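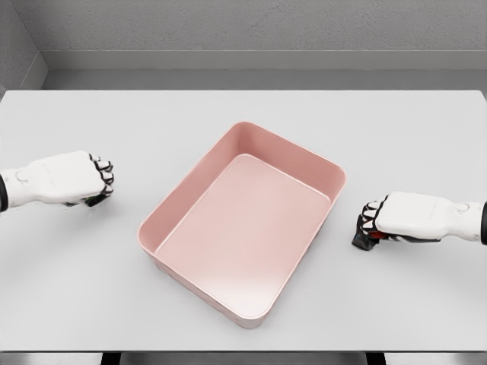

Setting up the tray demonstration for an open day

These notes cover running the two-handed tray demonstration in Clirkia, our simulator, on a visitor screen. They assume Clirkia is installed and that you have the Florkarley scene pack. The steps were last checked before the open day on Saturday, August 29, 2020.

1. Load the scene

Open the Florkarley pack and choose "tray, two hands". The starting state has the pink tray empty on the table, set at a slight diagonal, with a closed hand on either side and clear tabletop between each hand and the tray. If either hand loads open, reset the scene before going further.

2. Set the physics rate

Set the step rate to 600 per second. At 530 the tray still slides correctly, but contact with the rim becomes noisy and the fingers chatter during a grip. The display rate is a separate setting and can stay at its default.

3. Fix the view

Lock the camera so that both hands and the whole tray stay on screen. Visitors who are handed the mouse will orbit the view and lose the table. The lock is under View, in the same menu as the grid.

4. Load the motion

Import the Hailu motion file. It holds 2,414 steps, nearly all of them in the approach and lift. The release is short, so pause there if you plan to talk through it. Both hands should open before they move inward. If one moves while still closed, the joint map has been loaded for the wrong side; swap it and reimport.

5. Rehearse the reset

Assign the reset to a single key and tape over the keys beside it. A reset takes 2 seconds and returns the tray to its starting angle. Leave random placement off for the public session. The Hailu file does not correct for a moved tray, and the grip will miss.

6. Running with Clustard

Clustard can drive the hands live from a pair of tracked gloves. Calibrate the gloves for each visitor, with fists closed, to match the starting pose. Keep the recorded motion loaded in a second window in case tracking drops out.

7. Shutting down

Stop Clustard first, then Clirkia. Closing them in the other order leaves the glove port locked until the computer is restarted.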